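Jilano House Guest Residence
Room and Linen Safety Inspection: Checklist with Comments

Area inspected: Garment sorting and folding room, ground floor, Skakau wing
Inspector: Hye-jin Ok, Residence Safety Office
Accompanied by: Ye-rin Bae, Housekeeping Supervisor
Date of inspection: 20 Dec 2025
Previous inspection: June
Form: Geltano Property Services, Form 220

Ratings used: S (satisfactory), A (action required), N (not applicable at this visit). Comments are required for every item rated A and are optional for all others. Items rated A remain open until signed off by the Residence Safety Office.

Section 1. Access and exits

1.1 Main door opens fully and closes without force. S
1.2 Route from the door to the corridor is free of carts, bags and hampers. A
Comment: Two empty hampers were parked in the corridor outside the door. Both were removed during the visit. Hampers are to be returned to the linen store after unloading and are not to be left in the corridor overnight.
1.3 Exit sign lit. S
1.4 Evacuation plan posted and current. A
Comment: The posted plan predates the change of room numbers in this wing. A replacement has been requested from Geltano.
1.5 Door wedge not in use. S

Section 2. Floors and mats

2.1 Floor clean and dry at time of inspection. S
2.2 Floor surface free of raised edges, loose boards or splinters. S
Comment: The repair near the threshold noted in June has been completed and has held up.
2.3 Mats lie flat, with no curled corners or open seams. S
Comment: Edge trim was checked by hand on all sides. Staff should continue to report loose stitching in the trim as soon as it is found.
2.4 Mats kept clear of the walking route. S
2.5 Shoes removed before stepping onto mats. S
2.6 Mats aired on schedule and entries made in the log. A
Comment: The log has no entries for a period of 10 days. The supervisor stated that airing was done but not recorded. An airing that is not in the log will be treated as missed.

Section 3. Windows, light and ventilation

3.1 Windows open and latch correctly. S
3.2 Slats and fittings secure. S
Comment: One fitting was stiff and was eased on the spot. No parts are required.
3.3 Lighting sufficient for sorting dark garments. A
Comment: Daylight is good in this room until late afternoon. After that, navy and black items are hard to tell apart, and pins or broken zipper pulls may be missed. An additional lamp of at least 1000 lumens is recommended for evening shifts. The lamp is to stand on a firm surface away from textiles.
3.4 No garments hung over windows or vents. S

Section 4. Electrical items

4.1 Outlets and covers undamaged. S
4.2 Cords in good condition and not run under mats. S
4.3 Steam iron switched off and unplugged when not in use. S
Comment: The Cha iron was found unplugged, cold and stored upright on its shelf.
4.4 Total load on the shared outlet kept at or below 2000 watts. A
Comment: The limit is not displayed at the outlet. A label is to be fixed to the wall beside it. The iron and the portable heater are not to be used at the same time.

Section 5. Garment handling and stacking

5.1 Pockets emptied before folding. S
5.2 Pins, tags and sharp items placed in the lidded container. S
5.3 Folded garments stacked so that they do not lean or slide. A
Comment: See the notes following item 5.6.
5.4 Heavy items placed at the base of each stack. A
Comment: Practice varies between shifts. The supervisor will go over the correct order at the next shift briefing.
5.5 Drawstrings, belts and ties secured before stacking. A
5.6 Unfolded garments kept apart from finished stacks. S
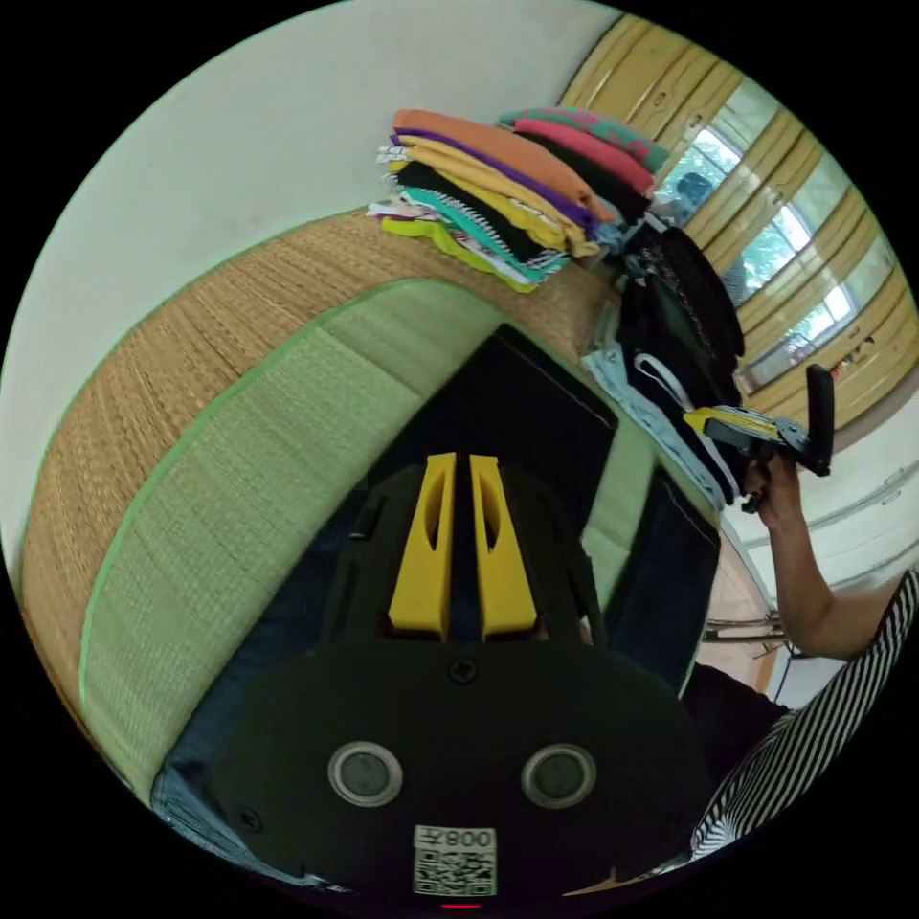
Stack height is the main point raised under this section. The rule in the residence handbook is that a stack of folded clothing must be steady enough to be lifted with both hands without support from the chin or chest. Thin knits and slippery fabrics shift more easily than cotton and should be placed in shorter stacks. The tall stack on the mat, with the orange garment on top and the lime-green item at the bottom, is to be divided in two before it is carried. The white drawstring cord by the light blue garment is to be tucked inside the fold, in line with item 5.5. Denim is to be stacked separately from lighter clothing.

Section 6. Staff practice

6.1 Staff kneel or sit to fold and change position regularly. S
6.2 Loads carried at waist height with a clear view of the floor. S
6.3 First aid kit present, sealed and in date. S
6.4 Staff able to state the reporting procedure for a slip or fall. A
Comment: One member of staff was unsure which form applies. The supervisor will provide a copy and confirm in writing that it has been read.
6.5 Use of cleaning chemicals. N
Comment: No chemicals are stored or used in this room.

Actions and responsible persons

Items 1.2, 2.6, 5.3, 5.4, 5.5 and 6.4: Ye-rin Bae
Items 1.4 and 4.4: Geltano Property Services
Item 3.3: Hye-jin Ok, subject to approval of the purchase by Jilano House

The room may remain in use while these actions are completed. Evening sorting of dark garments is to be moved to the Skakau laundry room until the lamp required under item 3.3 is in place.

Signed: Hye-jin Ok, Residence Safety Office
Received: Ye-rin Bae, Housekeeping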